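Culture > Festivals > Rimitz Lantern Parade

Rimitz Lantern Parade

The Rimitz Lantern Parade is a yearly evening show of marching bands and dancers in Dunirside. It is held in December and draws 4000 visitors. The program has three parts — the entry of the drums, the dances and the final song. The Wouters brewery pays for the stage. 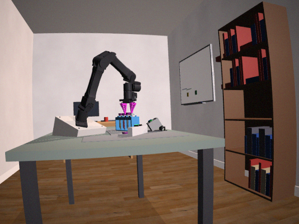

Computer rendering of a black robotic arm above a blue rack.

The Tuvis pipe band joined two years later.

3 shares | 2 comments
Contact | Back to top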